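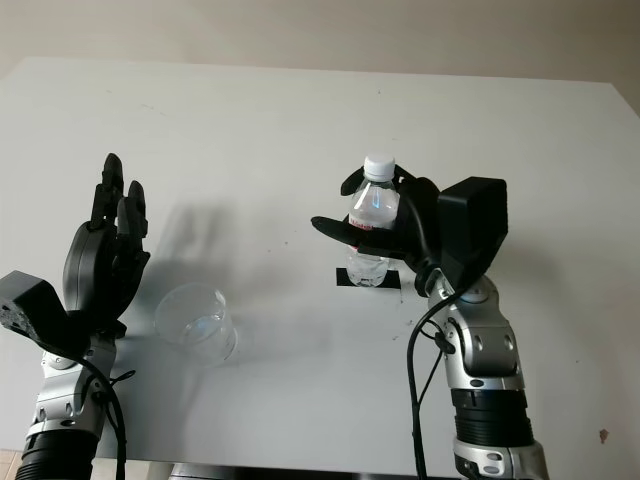
Gemeo two-arm teleoperation kit: review after 2045 recorded episodes

Reviewed 6 March 2020

We bought the Gemeo kit to collect demonstrations for a pouring policy. It came through Windale, who also sell the arms and hands it is meant to drive. The kit is the operator side only: a pair of leader arms, two gloves, a foot pedal, a calibration stand and the recording software. You supply the robot, the table and the cameras.

Setup

Unpacking and bolting down the leader arms took a morning. The manual is clear up to the point where you map the gloves to the hands, and then it assumes you own the same hands as the author. Ours have different joint limits. We had to edit the limits file by hand and restart the software each time, and it was the next day before both index fingers closed all the way.

Glove calibration takes 3 minutes per operator. It has to be repeated when operators swap, and it does not survive a reboot. I would pay extra for saved profiles.

Recording

The pedal is the best part of the kit. One press starts an episode, a second press ends it, and a long press throws it away. Both hands stay in the gloves. With our previous setup, a keyboard on a side table, we lost a lot of good episodes to people reaching for the space bar.

Our main task uses a water bottle and a clear glass cup. The bottle starts on a strip of black tape, the right hand takes it, and the cup is left free to move between episodes. Tape costs nothing and made resets much faster. The Gemeo software has an overlay that shows the first view of the last episode on top of the live view, and we use it to place the cup somewhere new each time. It works well with solid objects. With clear glass on a white table the overlay is hard to read, and I ended up turning the contrast to maximum.

Arm tracking is good. Slow moves come through smoothly, and the lag is small enough that new operators stop noticing it in their first session. Finger tracking is fair. Wrapping a hand around a bottle is easy. Pinching a cap is hard, and the thumb is the reason: side-to-side motion is poorly sensed, so the operator has to turn the wrist to make up for it. The policy then learns the wrist turn too.

There is no force feedback. Operators squeeze soft plastic harder than they need to. Set a grip limit in the software before you record anything. I did not, and the first batch of episodes had to be dropped.

Data

Each episode is saved as one folder with joint positions, glove readings, video and a short text file for notes. Time stamps line up across streams, which I checked against a blinking light. Export to our training format needed a small script.

The review screen plays episodes at double speed and lets you tag them good, bad or unsure. It cannot trim. If the operator sits still for 7 seconds before moving, those seconds stay in unless you cut them yourself.

Wear

One glove lost a sensor in the little finger. Windale replaced it without argument. The velcro on both wrists is getting weak. The leader arms show no play in the joints so far.

Compared with the Sandhu rig

We had a Sandhu rig on loan from the Endstead lab in August. Its finger tracking is better, thumb included, and it keeps operator profiles. It also needs 2 people to run, and the recording software crashed often enough that we kept a log of it. For bottles, cups and boxes I prefer the Gemeo. For caps, zippers or anything small I would go with the Sandhu.

Good: pedal, arm tracking, time stamps, support
Bad: thumb sensing, calibration lost on reboot, no trimming, no force feedback

Rating: 7 out of 10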